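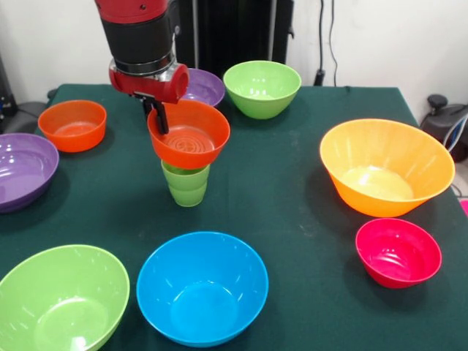 Ásdís Thygesen started her robot arm project with a spreadsheet of everything in her kitchen, and then threw the spreadsheet out. "I had 363 rows," she told me over coffee in the shared workshop where she builds most evenings. "Whisks. Three kinds of colander. Then I thought, who am I kidding, let's see if it can pick up a bowl." So bowls it is, in every color the discount store had, spread over a dark green cloth with an arm hanging above them. The gripper takes hold of them by the rim, two black fingers reaching down into an orange-red one that sits on top of a couple of green cups. I could have watched it all night!

She calls the project Gromby (her niece's name for a stuffed badger, and it stuck). The software is hers, written in a language she describes as "Python with a lot of swearing in the comments." The control box came from Jarmila Mikuš, who has the bench by the window and had built one too many for a project of her own called Gomanine. Jarmila wanted 200 dollars for it and got a promise of help with her wiring instead.

I asked Ásdís why she went with bowls when blocks are what everybody starts with. "Blocks are too polite," she said. "You grab a block from any side and it's fine. A bowl has this thin little wall, and if you come down a bit too far in, you're pinching air, and if you come down on top of it you just shove the thing into the table." Her early settings did plenty of shoving. She keeps a notebook of the bad grabs and has reached entry 103, which reads, in full, "again??"

The cloth was Žofie Kopecký's idea. The bare table was slippery and the bowls skated off whenever a finger brushed them, so Žofie turned up one December evening with a length of green fabric and a pair of scissors. "It was meant for a curtain," Ásdís said. "I still owe her a curtain."

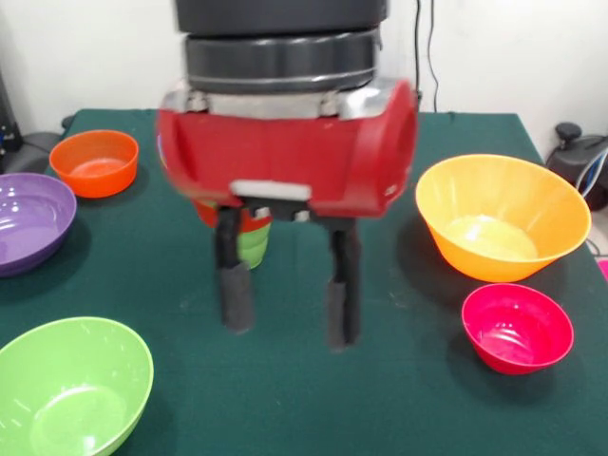
How does the arm know where the rim is?

It works from a list of positions that Ásdís measured by hand, one for each bowl, plus a small correction she types in when a bowl has been moved. She would love to have it find the rims by itself and has started on that twice – both attempts live in a folder named Later.

The stacking came after the picking up, and she says it's a whole other animal. Letting go is the hard part. The fingers have to open enough to clear the wall without nudging whatever is underneath, and a cup is a narrow thing to stand anything on. Her fix was to slow the last bit of the move way down and then wait a moment before lifting away. "Anisa told me to add the pause," she said, meaning Anisa Harahap, who taught her to solder. "I argued for a week. Then I added the pause."

We got to talking about fingertips, and I mean really got to talking, because she has opinions. Hard tips slid. Rubber from a bike tube gripped so well that it wouldn't let go. She has been through 13 versions, and the old ones live in a cookie tin that she tipped out on the bench for me, explaining each one like a family album. 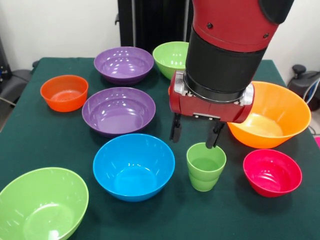
Right finger over the rim of the green cup, bowls all around.

What comes next? She wants it to sort by size, biggest at the bottom, and she'd like to be able to start a run and go make dinner. "Right now I stand there with my hand on the stop button the whole time," she said. "Which is fine, but I get hungry." She is also rewriting the part that plans the path between two bowls, which currently goes straight up, straight across and straight down every single time. Jarmila thinks that's perfectly good. Ásdís thinks it looks like an elevator.

I asked if she'd share the code. She made a face, then said sure, once she has cleaned up the comments.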